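Trips > Showrooms > Kitchen Robots

News | Visits | Letters | Archive

The Nendedau open house ran in July, and I went to see whether the Editz arm is worth a rental. Orkico handles the leases, with a minimum of 3 months.

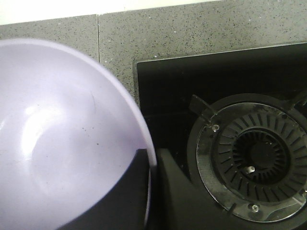 Ahmadpour, the integrator, calls the package kitchen-ready, a phrase I have learned to distrust. Dishes are its main selling point. Having a black gripper finger up against a lavender plastic bowl right next to a gas burner tells me the thing can work close in, but I wanted to hear what it does with a heavy pot, and got a brochure.

The price sheet had 11 lines, two of them blank. Training your own tasks costs extra, and so does support after the first 10 days.

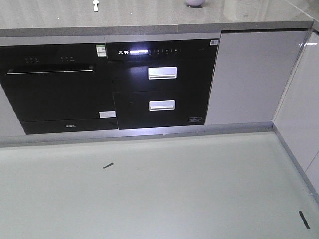
So who pays when it drops a plate? The lease is silent on that, and the desk promised me an email. I am still waiting for it.
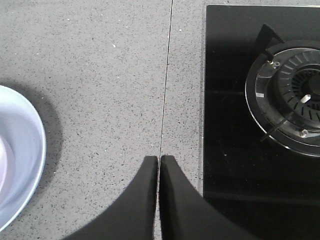
Another visitor told me I was being too hard on it, that a lease is the cheap way to find out and Orkico had been fair with her on a smaller arm. Maybe. I'd want the blank lines filled in first.

Contact | Copyright Showroom Trips | Back to top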